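**March, open day at Drirthorpe - notes**

Wrote these up the same evening, tidied a bit the next morning. Adding the practical stuff first so it's findable for next year.

Doors at 10 am, first group through at 10:15. Groups capped at 27 because that's what the side bay holds with the barrier tape in. We ran the paper demo on the bench closest to the roller door and the bin-sorting one at the back. Next time swap them. Every time the roller door went up the sun came in across the bench and we had to pause and re-check the exposure.

Setup

- Two arms, yellow fingers on both. Spare set in the grey tub under the bench.
- Speed limited to 30 per cent for anything with visitors inside the tape. Left it there all day.
- Paper from the Rasura pack, 100 sheets, mixed colours. Pink was easiest for people at the back to follow.
- Wrist view up on the big monitor. Cable only just reaches. Bring the long one.

Ran the pick from a flat stack before opening and it was poor. The fingers kept taking two sheets at once, or pushing the top one along until it buckled. Went back to presenting the sheets on edge in the slotted holder, same as we did at Cletorholm, and it behaved. The Asamoah people had suggested fanning the stack by hand between runs. Tried it, works, but somebody has to be inside the tape to do it, so no.

Grip force: started on the value we use for the card blanks, too high, left a dent in the bottom edge of the sheet. Dropped it twice. The second value is in the config under "openday". Don't use it for card, it'll let go.

The sequence visitors saw was pick, lift, hold upright for a slow count, then pass to the other arm. The hold was put in so people could get a look, and it ended up being the bit they asked most about. The sheet stands up out of the fingers with nothing behind it touching, and the curl in the paper decides where the top corner goes. The second arm comes in from the side and has to allow for that.
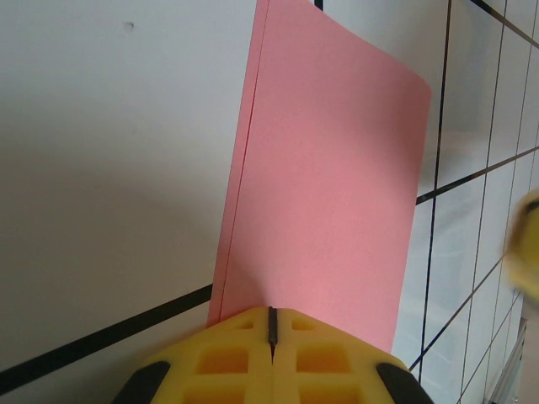
*Wrist view, pink sheet held upright by its lower edge. Blurred yellow at right is probably the other arm's finger.*

Handover was fine on fresh sheets. After a sheet had been through a few times it went soft along the bottom and started to lean, and the second arm closed on air. Swapped sheets every few runs after lunch and had less trouble. Used a lot more paper than planned, so put 300 sheets on the list for next time.

Two stoppages, both before lunch:

1. Left arm faulted on a joint limit during the return move. The home position had been nudged when we shifted the bench. Re-taught it, back up in a few minutes.
2. E-stop pressed by a kid leaning over the barrier. Fair enough, it's big and red. Moved the box to the far side of the post. It also meant we got to show a proper restart, and the group stayed to watch it.

Questions that came up more than once:

- How does it know it's only got one sheet? It doesn't, not on this setup. The holder gives it one at a time. Should say so up front, as people assume the camera is doing it.
- Could it fold the paper? Not with these fingers. One of the teachers was keen on paper planes. Could be worth a go for next year if we make a folding jig.
- What's it for? We need a better answer. I said garment labels and envelopes, which is true of the Cletorholm job, but we had nothing on the bench to show. Bring samples.
- Is it safe to touch? Let people squeeze a spare finger at the table. They liked the lattice and how it gives. Keep doing that.

Sound was a problem. With the compressor running you can't hear anyone past the second row. Either get the little speaker from the front office or run the talk before the compressor is switched on. The arms don't need it, only the bin demo does.

To do

- Re-check home position on both arms before they go back to normal work
- Label the "openday" config so it isn't picked up by mistake
- New barrier tape, the old roll won't retract
- Send Asamoah the wrist footage they asked for - still on the bench laptop
- Return the two trestles to Drirthorpe stores

Packed up by 4 pm. Slotted holder is on the shelf above the drill press.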